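Stistari FAQ
Last updated July 14, 2018

Hi! I'm Magdalini Politis, and I look after Stistari, the set of scripts that turns hand-held gripper recordings into something a policy can train on. I got tired of answering the same emails (sorry, everyone who got the short version), so I put the answers on one page. If your question is missing, write to me and I'll probably add it.

Most of what I talk about down here is box work: doors, cavities, reaching inside things.
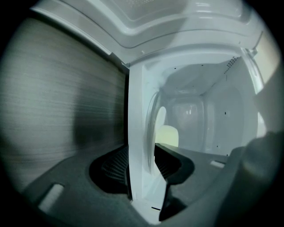
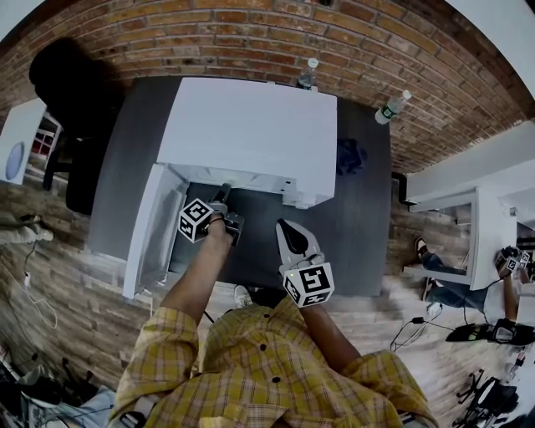
What does Stistari do with a recording?

It takes the video from each gripper, works out where the gripper was at every moment, lines up the left and right hands on one clock, and writes out a folder of episodes. Each episode has the images, the poses, how far the jaws were open, and a little text file with the settings I used. That's the whole job! Training happens somewhere else, with whatever code you like.

Do I need the markers if I already have visual tracking?

You can get by without them, but I wouldn't. Visual tracking is great out in the open, where there's lots of texture to hold on to. Stick a wide-angle camera inside a plain white box and there's hardly anything left for it to follow. The marker cubes give the outside camera its own opinion of where the gripper is, and the solver blends the two. When the cube is hidden, it leans on the gripper's own video and the motion sensor until the cube shows up again.

How do I print the markers?

Run make_cube with your cube size and print the sheet at 100 percent. Please check that your printer didn't "help" by fitting it to the page. Measure one square with a ruler and put the real number in cube.cfg. Kamarul Oei and I lost most of a July afternoon to a sheet that had come out a tiny bit small, and every single pose was off by the same little amount, so nothing looked broken. Matte paper, too. Shiny tape over the codes will ruin your day under ceiling lights.

My left and right hands drift apart over a long session. What's going on?

Almost always the clocks. Each camera keeps its own time and they wander. Do a clap at the start (bring the two grippers together in view of the outside camera, open and close both jaws at once) and another one at the end. Stistari finds both and stretches the time in between. With only the first clap it can fix the offset but it can't fix the wander. For anything longer than 14 minutes I just stop and start a new file.

Which lens model should I use?

fisheye4, unless you know better. The regular pinhole model will run without complaining and hand you poses that look fine in the middle of the picture and go silly toward the edges. If straight door edges still come out bent after you run the undistort preview, your calibration is no good. Redo it, and this time push the board right out into the corners. Everybody skips the corners (me included, the first two times).

How many episodes are enough?

Depends on the task, which I know is an annoying answer. For opening one door on one box in one spot, we had something that moved sensibly after 63 episodes. Once we began shifting the box around the table, that policy fell apart and we went up to 500. I'd say record a small batch, train on it, watch what it gets wrong, and then record more of that. Tomás Hanrahan likes to collect everything first and train later. We've agreed to disagree!

Why does the converter throw away some of my episodes?

It drops an episode if the tracking is lost for more than 31 video frames in a row, or if the pose jumps farther than a hand could move. The reasons are in dropped.txt, one line each. Have a look before you loosen the limits. If most of them say "lost inside," your gripper is going blind in the cavity, so try a bit more light and slower hands. If they say "jump," it's usually two markers with the same ID somewhere in view. That happens a lot when two people record at neighboring tables with the same cube sheet, so give every gripper its own set of IDs.

Can I use it with one hand only?

Sure. Set hands = 1 and skip the clap. The output keeps the same layout with the second hand left out, and the Rafferty loader reads both kinds.

Does it work live, or only afterward?

Only afterward. There's a preview window that shows the outside camera and draws the cubes it has found, and it's handy for catching a bad setup early, but it doesn't solve full poses. Iwona Nowakowski started a live version called Buvley. It lives in its own branch and I don't support it, so bug her about it (nicely).

The robot reaches the door and then hangs there. Is that Stistari's fault?

Could be, so check two things first. One is the delay setting. If the images in your training data are ahead of the poses, the robot learns to act on a picture it hasn't got yet. Run check_delay on a few episodes and look at the number it prints. The other is pauses in your own recordings. People stop to think right before they grab a handle, and the policy learns the stopping very well. trim_idle cuts those out. If both are clean, I'd look at your controller gains next, and that's where my help runs out.

What coordinate frame are the poses in?

The first good frame of each episode is the origin, z up. I used to put everything in the table frame, and then someone would bump the table. If you want table coordinates anyway, tape a marker flat to the table and pass its ID with --world.

Can I share data recorded with other people in view?

Ask them first, please. There's a blur option for faces in the outside camera (--blur), and it misses some, so go through the files yourself before they leave your machine. Estíbaliz Calvo wrote the blur tool and keeps a list of the cases it gets wrong in the Pliddale notes folder.

Where do I report bugs?

Email me the version number, your cube.cfg, dropped.txt, and one short episode that shows the problem. One is plenty. If the crash is in the solver, add --verbose and send the last page of output too. I go through the bug mail once a week, and I'll write back even when I don't have a fix yet.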